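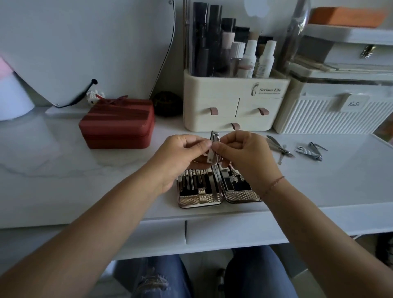 Why does the hand-pose tracker lose the fingertips when a person handles small metal tools?
The fingers cover most of the tool and the tool covers part of the fingers, so the model has few clean edges to work from. The fix below changes how the tracker scores a fingertip it can't see well. It does not need new training data.

Home | Tickets | Datasets | Release notes | Sign in

Filed under: Egocentric capture / Hand pose / Resolved

Posted in March by Unetier support desk

Component: Flarent hand tracker, retargeting stage
Reported by: Forirside lab account
Severity: medium

Problem
On head-view clips of bench and tabletop work, the thumb and index tips jump between frames whenever both hands close on one small object. Wrist and palm stay stable. The retargeted gripper opens and shuts several times during a single hold. Large objects (bottles, boxes) are not affected.

Steps to reproduce
Load any clip from the grooming-tools subset. Nail clippers are the worst case, tweezers next. Run the tracker with default settings and plot the distance between thumb tip and index tip. The plot should be flat during a hold. It shows spikes.

Log
09:40 Reproduced on the first clip tried. Spikes line up with low fingertip confidence.
10:15 Suspected glare from polished steel. Lowered brightness on the input. No change.
10:50 Suspected the resize step. Raised input width to 700. Spikes slightly shorter, same number. Not the cause.
11:30 Checked left/right assignment. Labels are correct through the whole hold, including where the hands touch.
13:05 Found it. When a fingertip falls under the confidence limit, the tracker drops it and takes the nearest strong point as a replacement. With a clipper in hand, that point is often the end of the lever.
14:20 Patched build: a low-confidence fingertip keeps its last position for up to 7 frames, limited by finger length. Replacement from nearby points is off.
16:45 Full run finished on 759 clips. False gripper openings during holds are gone in all but 3. In those clips a sleeve covers the whole hand, and the tracker has nothing to hold on to.

Side effects
A true fast release is now reported late, by the length of the hold window at most. For policy training on the Kostiuk arm this was acceptable. If you need exact release timing, set the window to zero and filter the clips by hand.

Not fixed
Contact between tool and finger is still not estimated. The gripper width comes from the fingertips alone, so a thin file and a thick one can give the same value. Tracked in a separate ticket.

Action for users
Update, clear the cached poses, and rerun retargeting. Old pose files load without an error but keep the bad values.

Status: closed. Reopen with a clip attached if spikes remain.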